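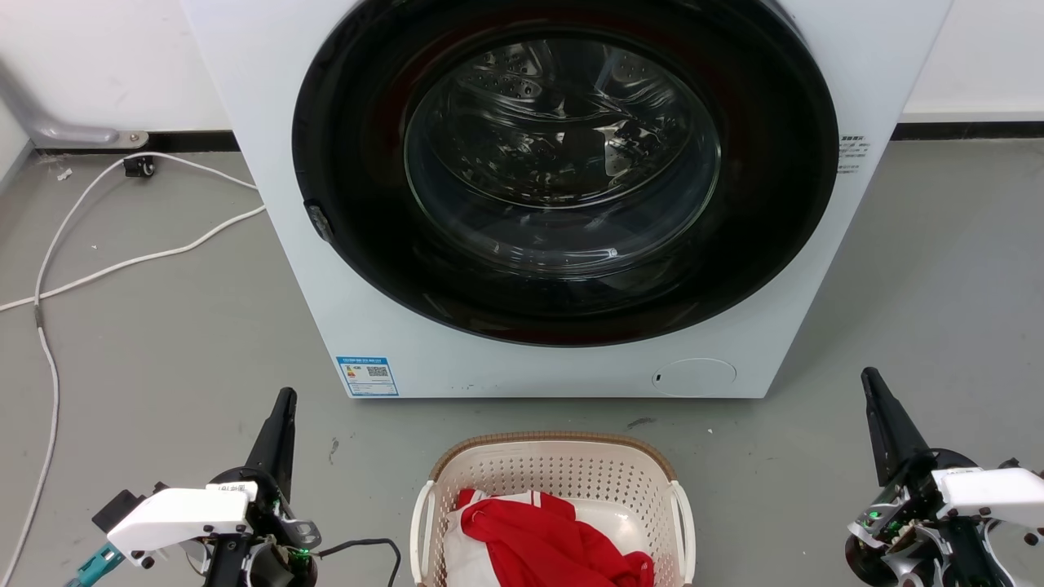
Dagmar Kováčik has described the Drukstead salt marsh as a place that "was drained in a generation and will take several to come back," a remark often repeated in local accounts of the restoration. The marsh lies on the western side of the Veltora estuary, where the river Vultden meets tidal water, and covers 204 hectares at high spring tides. It is one of the larger areas of former farmland on that coast to have been returned to the sea.

Setting

The marsh occupies a shallow basin between a low clay ridge to the north and the old sea wall to the south. Fresh water enters from the Vultden and from a small stream, the Šindelář cut, which was dug as a drain and now carries both tidal and fresh water. Soils are mostly silt over peat. In the lowest part of the basin the ground sank while it was being farmed, as the peat dried and shrank, and it now lies well below the level of the marsh outside the wall.

History

The first known embankment dates from 1667, when a bank of clay and brushwood was raised along the southern edge to keep spring tides off summer grazing. It was breached and repaired many times. Later owners extended the bank, closed the main creeks with wooden sluices, and divided the land into long, narrow fields. By the time the last creek was closed, salt marsh remained only as a thin strip on the seaward side.

Grazing gave way to grain crops after deeper drains were cut, but yields in the lower fields were poor. Salt water seeped under the wall in dry summers, and the pumps were costly to run. After a winter storm opened the southern bank in 2 places, the landowners agreed to sell the lower fields to the Veltora Estuary Trust. The upper fields stayed in private hands and are still farmed.

Restoration

Work began with a new inland bank to protect the upper fields and the road to Drukstead village. Contractors then reopened the former creeks, using old field maps and the faint channels that could still be traced in the soil. The sea wall was lowered and breached the following March. Part of it was left standing as a roost for wading birds.

The width of the breaches was the main point of dispute. An early plan called for a single wide opening, but tests of the flow suggested that it would scour the mudflat outside and damage eelgrass beds there. The final design used narrower openings placed where the creeks had once run. Youssra Tahiri, in a report on the first years of tidal flow, noted that silt built up faster than expected near the openings and much more slowly at the back of the basin, where standing water killed most of the young plants.

Plants and animals

Glasswort and annual seablite were the first salt-tolerant plants to spread across the bare mud. Cordgrass followed along the creek edges. Sea purslane is now common on the better-drained banks, though sea lavender remains scarce. A survey of the restored area listed 254 species of plants and invertebrates, most of them also found on the older marsh outside the wall.

Young bass and mullet use the creeks in summer. Redshank nest on the higher ground, and brent geese feed there in winter - chiefly on the seaward side, where the plant cover is older.

Management and access

The trust manages the marsh together with the owners of the older strip. Light cattle grazing is allowed on the higher ground from late spring to early fall. Wildfowling ended when the land was sold. A footpath follows the inland bank from Drukstead to the mouth of the Šindelář cut, and dogs must be kept on a leash along its full length. The remaining section of sea wall is closed to walkers during the nesting season.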